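My brother-in-law Trilok is convinced that a robot will be doing my job by the time I'm 50. He sent me another clip last night, some humanoid thing folding a towel, with eight exclamation marks. It took nearly two minutes over one towel! Lovely towel, mind you.

I asked Ashok Bajpai what he thought, as he spent 23 years on the packing benches at Tudbridge and has seen plenty of clever kit come and go. He said the big machines are brilliant if every box is the same size and turns up the same way round. Then he laughed and said, "Show them the returns shelf."
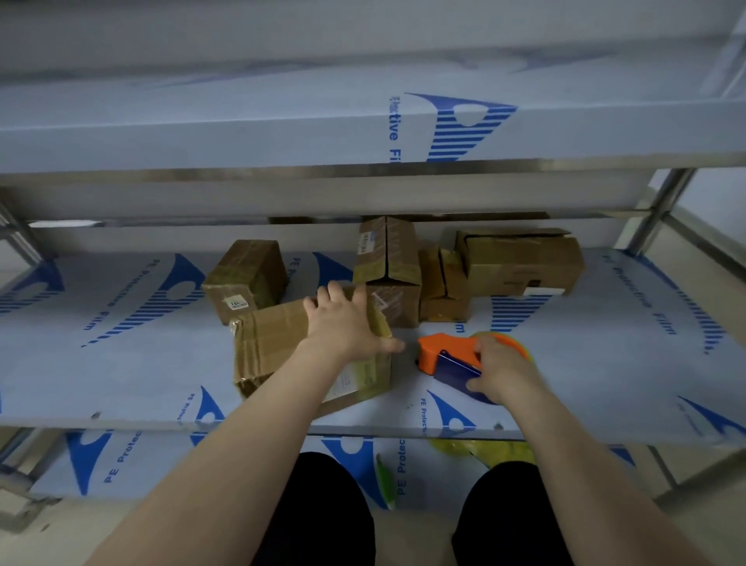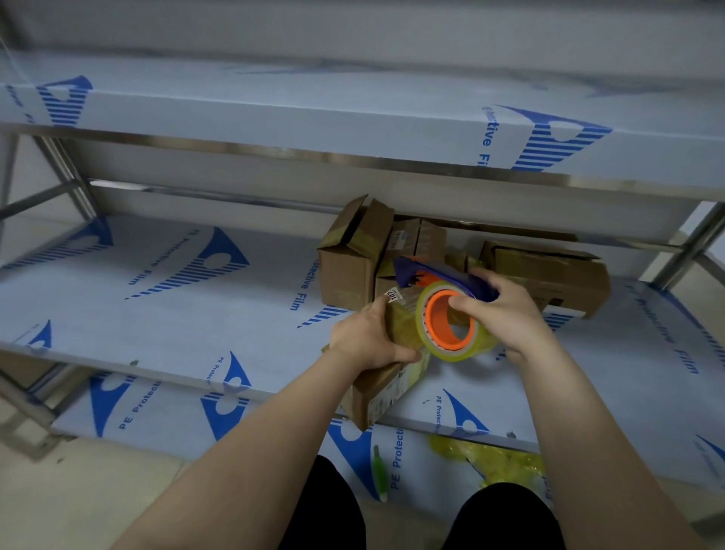
It's the tape that gets me. You have to find the end, keep the flaps shut, pull hard enough but not too hard, and notice when the cardboard's gone soft and wants a second strip. I do all that while thinking about my tea. I've yet to see a clip of a robot managing it on a tatty old box (if you've got one, send it over, Trilok certainly will).

Would I want one at home? Oh, yes please. I'd hand over the washing-up tomorrow, and the bins, and that awful cupboard under the stairs. But Trilok's favourite costs roughly £1677 a month to hire, and for that I'd expect it to do the towels a bit quicker.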